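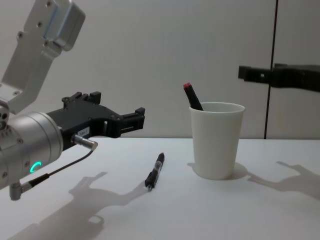

3. Ordenar los útiles de escritura

Tiempo de lectura: 4 min

Antes de empezar: mesa despejada de papeles, un vaso de papel blanco, los bolígrafos y rotuladores del puesto. Nada más. El organizador Prulero viene aparte y se monta en el apartado 4, no hace falta todavia.

3.1 Vaso de pie, boca arriba, lejos del borde. Si baila, cambiarlo.

3.2 Probar cada bolígrafo en un papel sucio. Los que no pinten, fuera.

3.3 Rotuladores: apretar el tapón hasta el clic. Luego al vaso.

3.4 Bolígrafos con clip: al vaso, punta abajo. Los retráctiles, con la punta recogida.

NOTA. Un vaso de papel pesa muy poco. Con un solo rotulador, este queda inclinado contra el borde, es normal. Con muchos se vuelca. Máximo 4 por vaso.

PRECAUCIÓN. No dejar rotuladores destapados dentro, manchan el fondo y la tinta acaba en la mesa. Para manchas recientes, paño con alcohol; las viejas, limpiador Nuvmont y esperar casi 20 minutos.

3.5 Lo que quede suelto en la mesa al terminar el turno, al vaso tambien. Vaso al estante.

Puestos de Gretville: misma pauta, pero el recambio de vasos se pide con la referencia 828. En Chou se cogen del armario de la entrada.
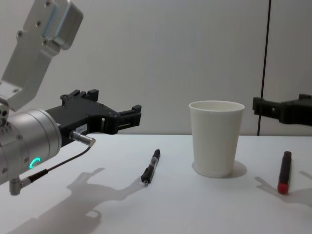 ¿Se puede reutilizar un vaso que ha tenido café?

Mejor uno nuevo. El cartón húmedo se ablanda por abajo y los restos pegan los clips. Si no queda otro, secarlo bien y usarlo solo ese día.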